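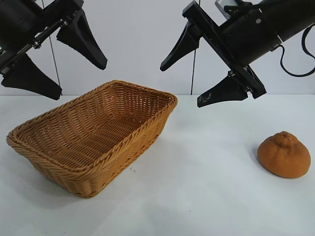
Medication logs at Hayes: paper to spreadsheet

Home | Posts | Forms | About

Our school office moved its student medication log off paper in April. I set up the replacement with Maeve Scanlon, who covers the health room at the Preltley campus. The old binder had one sheet per student, filed by homeroom, and 14 students changed homeroom mid-year. Sheets went missing for days.

The new log is a single spreadsheet, one row per dose. Columns are date, time, student number, medication, dose, route and initials. Student names sit in a separate locked tab. Time is entered in 24-hour format. Initials are checked against a list of authorised staff, currently three.
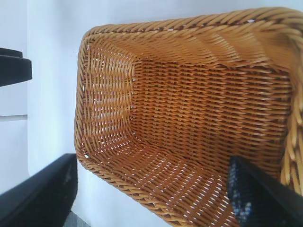

As-needed medications, mostly inhalers, get a second row 10 minutes later recording the response. We considered putting this in the same row, but the sorting broke whenever the follow-up was done by a different person.

Remaining problems

1. Field trips. Staff carry a printed page and the doses are keyed in on return. Two entries from the last trip have no time. 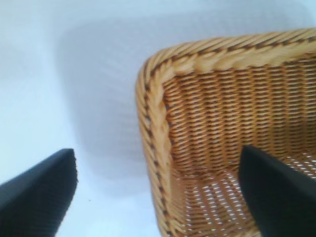
2. Expiry dates. These are still on a wall calendar. Kevin Sheehan wants them in the log, colour-coded by month. I would put them in their own tab.

3. Consent forms. Parents can revise a form at any point, and the log has no field for the version in force.

Contact | © Úna Madigan | Back to top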